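**Wrist-camera manipulation stack: progress report to the program office**
January 26, 2024
Project: Mornesik
Work packages covered: WP2 (perception), WP3 (planning and control), WP4 (tooling)

## 1. Status

WP2 is on schedule. WP3 is two weeks behind, for the reasons given in section 3. WP4 delivered its main item, the replay tool, and has one open defect. No change to the budget is requested. The next milestone, a full run of the packing task without operator input, remains set for July.

## 2. Perception (WP2)

The object segmentation module, Miah, was retrained on wrist views only. The earlier model was trained on a mix of overhead and wrist images and lost accuracy at close range, where an object fills much of the view and its outline leaves the image on one side.

Three changes went in:

- Depth values on shiny surfaces are now treated as missing when the local brightness is near saturation. Before this change, a reflection on a curved wall was often read as a hole.
- Mask edges are refined at full resolution. The coarse mask is still used for tracking.
- Each mask carries a confidence value that the planner can read. It was previously dropped at the message boundary.

The test set holds 200 wrist views with hand-drawn masks. It was frozen before retraining began and has not been used for tuning. Fifty of the views show one object resting on or in another. Performance on these stacked views is still the weak point: in 63 percent of them the two objects are separated correctly, and in the rest they are merged into a single mask or the boundary is placed too low.

## 3. Planning and control (WP3)

The grasp planner, Zalo, now takes its input from Miah directly. The intermediate file format has been removed, along with the conversion step that went with it.

The delay came from the approach controller. In the old version the gripper followed a straight line to the grasp pose computed at the start of the approach. The new version updates the pose during the approach, using the most recent mask. In early tests this caused the target to jump when a mask changed from one object to two. The pose update is now rate limited, and the controller holds its last target if the confidence value falls below the threshold. The threshold is a single fixed number at present and will need to be set per object class.

Contact force limits were reviewed at the same time. Rigid containers and thin paper items had shared one limit, which was too high for paper. They are now separate entries in the configuration. A merged mask defeats this, as the planner then applies the limit of whichever class scored higher. Until the stacked case improves, Zalo uses the lower of the two limits whenever both classes score above the floor.

## 4. Tooling (WP4)

Jimham, the replay tool, is in daily use. It loads a recorded run, steps through wrist images with the joint states and planner output alongside, and reruns any module from a chosen step. A perception fault that used to need a repeat on the arm can now be examined at a desk.

Open defect: when a module is rerun from the middle of a recording, Jimham restores the joint state but not the tracker history. The first few masks after the restart can differ from the original run. A fix is in review. In the meantime, results used for reporting are rerun from the first step.

The stacked views are being sorted by cause of failure with Jimham. The view below is in the group used for checking the boundary between a glossy container and a paper item.
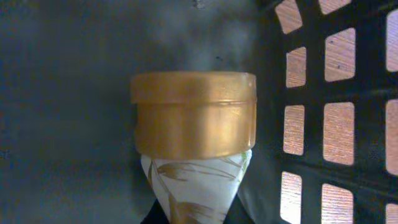
*Figure 1. Wrist view: gold-colored jar on a white paper cone with a printed leaf pattern, black lattice at right.*

Two properties make this view useful. The jar has a seam between lid and body, a thin horizontal line that an edge-based method can mistake for the boundary between two objects. The lower edge of the body is slightly uneven where it meets the paper, so the true boundary is the harder of the two to place. The bright vertical streak on the body also exercises the new depth rule. The lattice is a separate check on the background class, with wood showing through its openings.

## 5. Risks

| Risk | Effect | Action |
|---|---|---|
| Stacked objects merged | Wrong force limit, poor grasp pose | Add stacked views to the training set; keep the lower limit in force |
| Fixed confidence threshold | Controller holds too often on some classes | Per-class values from recorded runs |
| Tracker history not restored | Replay results differ from the run | Merge the fix, then repeat affected replays |

## 6. Next period

1. Collect and label further stacked views, kept apart from the frozen test set.
2. Replace the fixed threshold with per-class values.
3. Close the Jimham defect and add a regression test for restarts.
4. Run Zalo with the updated controller on the full packing sequence, with an operator at the stop button.

Item 4 depends on items 1 and 2. If the separation rate on stacked views has not improved by the time item 2 is complete, the packing sequence will be run first with single objects only, and the stacked case will be reported separately.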